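Big Room, Round Table: A Visit to a Shared Workshop in Ledovbridge

From the street you would walk right past it. Then you push the door, look up, and the place keeps going. There's a mezzanine over one side with a black metal railing, long beams across a white ceiling, and more lights than I could take in at once. I had come to talk to the manager of the Carvalho workshop about how you furnish a room that changes jobs every few hours, and I ended up staying for most of the afternoon.

"People always look up first," the manager told me, putting the kettle on before I'd even found my notebook. "Then they go straight to the round table and put their stuff on it. Every single time!"

The building was a seed store before Carvalho took the lease, and the first big decision was to leave the height alone. A contractor wanted to close in the upper level and make two floors out of it. The manager said no, and is still pleased about it.

"You'd have had two low rooms and no air. I wanted somebody upstairs to be able to lean on that railing and yell down that lunch is here. It sounds silly, but that's how the place works."

Daylight comes in through big panes with dark frames, and there are leaves right outside the glass. On gray days the strip lights under the mezzanine carry the rest of the load. The manager had them put in after the first winter, when, in the manager's words, "everyone under there was working by desk lamp and squinting."

And then the table. I liked it right away. The top is round and a warm orange-tan wood, and it rests on a bigger dark gray table that curves around it. It came from a Fandurus clearance sale at the far end of town, and getting it home took up to 15 phone calls.

"It was 222 dollars and I would have paid double," the manager said. "A square table has a head. You sit at the short end and you're in charge. At a round one you just pull in wherever there's a gap. The gray one underneath gives you a place for your elbows and your coffee, so the wood stays clear for the work."

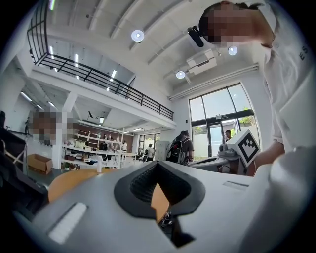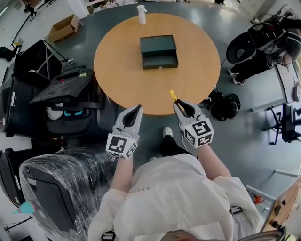 The round wooden table, in use.

Keeping it clear

I asked how the wood survives so much traffic. The answer was a spray bottle and a habit. Whoever finishes at the table wipes it down before the next group, going from the middle out, and then once more with a dry cloth.

"I don't have a chart on the wall. I tried a chart. People read it once and then it was wallpaper. Now the bottle lives on the table, and if it's in your way, you pick it up, and once it's in your hand you may as well use it."

The same thinking goes for boxes. Small things get a box with a lid and a clasp, and the box goes back closed. The manager is very firm on the clasp, having once spent an evening on the floor looking for 80 brass pins.

Big gear is harder. Groups bring in carts, cases, stands and chairs, and for a few hours the floor fills up all the way around. The rule is that the edges can be as messy as you like while you're working, as long as a person can still get to the table from at least 2 sides.

"I love it when it's full," the manager said. "Cases open, a bag under every chair, cardboard everywhere. It means people are in the middle of something."

What comes next

Storage, mostly. The Lodix project, a plan to build deep shelves under the mezzanine, should start in October if the lumber arrives. There is also talk of a second round table, though the manager hasn't found one worth the phone calls yet.

"If you see one, call me," I was told at the door. I've been checking the listings ever since.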